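Trucos de taller
Puesta a punto de las pinzas de mano (y de la mesa, que también cuenta)
Por Amparo Zabala

Llevo un tiempo prometiendo esta página en el taller de Urquijo y al final la escribo en la cocina, con un café, que es donde me salen las cosas. Va de cómo dejo listas las dos pinzas negras de mano con las que hacemos el ejercicio del cajoncito: coger una goma del pelo, abrir, meter, cerrar, vuelta a empezar. Parece una tontería, pero con una pinza mal cuidada la goma se te escapa veinte veces antes de comer.
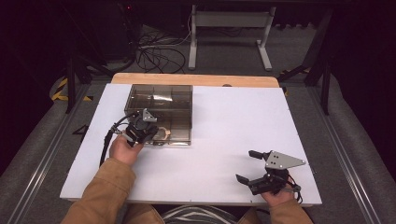
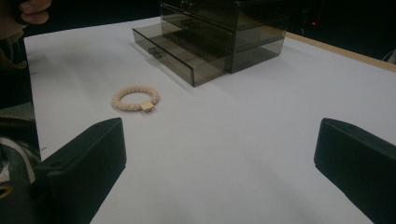

Las pinzas negras y el plástico ahumado sobre el blanco de la mesa.

Los dedos, lo primero
Antes de nada limpio los dedos. Un paño de microfibra de los Gulum, apenas humedecido con agua, y una pasada por la cara interior de cada dedo, de la base a la punta. ¡Ojo con las esquinas! Ahí se mete la pelusa de la goma trenzada, y la pelusa resbala una barbaridad. Si se resiste, un cepillo de dientes viejo. Alcohol no uso: una vez le di con ganas y la superficie me quedó pegajosa toda la tarde, agarraba estupendamente y luego no soltaba.

Cuando una punta se pone brillante de tanto roce le paso una lija de 900, dos o tres vueltas suaves y ya. Quien lija como si fuera una puerta se queda sin dedo en un mes (lo digo por mí, que en febrero cambié uno).

Que cierren a la par
Truco casero: una tira de papel de fumar. La pongo entre los dos dedos, cierro despacio y tiro. Tiene que frenar igual arriba que abajo. Si sale suelta por un lado, aflojo un cuarto de vuelta el tornillo de ese dedo, lo asiento con la pinza cerrada y vuelvo a apretar. Después repito con la otra mano, que casi nunca está igual que la primera y yo al principio lo daba por hecho.

También abro y cierro seis veces en vacío, con el oído cerca. Un roce seco pide una gota de lubricante de silicona en la guía; un clac pide destornillador. De lubricante una gota, por favor — con dos acabas con manchas en la mesa y una goma que patina.

La chapa de encima
Cada pinza lleva arriba una chapa gris triangular. Es lo que más se mueve y lo que menos miramos. Yo la cojo con dos dedos e intento girarla: si cede aunque sea un pelo, reaprieto los tornillos alternando de uno a otro, sin llegar a fondo en ninguno hasta la segunda vuelta. Les pongo una rayita de rotulador blanco que pasa del tornillo a la chapa y así de un vistazo sé si alguno ha girado. Este truco me lo copié de mi época de arreglar bicicletas y sigue siendo de los mejores que tengo.

No colguéis nunca la pinza por la chapa. Nunca nunca.

Los cables
Aquí se me va la mitad del tiempo. Reglas mías:
— El cable sale de la mano hacia fuera y cae por el lado, sin cruzar por delante del cajón.
— Dejo 33 centímetros de holgura entre la muñeca y la primera brida. Con menos, tira cuando te estiras hasta el fondo de la mesa.
— Las bridas, de velcro. Las de plástico muerden la funda y encima hay que cortarlas.
— Lo que sobra se enrolla en ocho, sin apretar.
— Al terminar, paso la mano a lo largo de todo el cable buscando bultos o dobleces.

Las fundas y las bridas las compro en Jovico, que las venden sueltas. Un día tenía prisa y usé cinta de embalar en lugar de velcro; la estuve despegando en diciembre con un secador y mucha paciencia.

La superficie blanca
Que esté lisa y bien sujeta. Si trabajáis con papel, tensadlo y mirad las esquinas antes de sentaros, una arruga pequeñita basta para que la punta del dedo se enganche al ir a recoger algo plano. Las migas, fuera (sí, hay migas, somos humanos). Las manchas de goma negra salen bastante bien con una goma de borrar corriente, de las de colegio, frotando siempre en la misma dirección.

El cajoncito
El plástico ahumado es bonito y se raya con mirarlo. Agua tibia, jabón de manos, secado con toquecitos. Saco los cajones, limpio las correderas con un bastoncillo y los devuelvo a su sitio comprobando que deslizan con un solo dedo mío. Si cuestan, una pasada de vela blanca por el canto, por debajo. Y debajo del mueblecito, un cuadradito de antideslizante para que no se vaya de viaje cuando tiras del tirador. El mío es un recorte de la alfombrilla Vakidance que ya no usaba.

Cuaderno y repuestos
Apunto a lápiz cada cambio de dedos, con la cuenta que llevaba la pinza. El último juego lo jubilé en la apertura 1374, con las puntas ya redondeadas. No es un récord ni pretende serlo, depende mucho de lo que cojas; con cosas de tela duran más que con piezas de canto vivo.

En la caja de repuestos guardo un par de dedos por mano, tornillos del mismo largo, la llave allen pequeña atada con un cordel y gomas del pelo de sobra. Compradlas claras, que sobre blanco se distinguen peor y te obligan a afinar. Las de mi hija no las toquéis, que las cuenta.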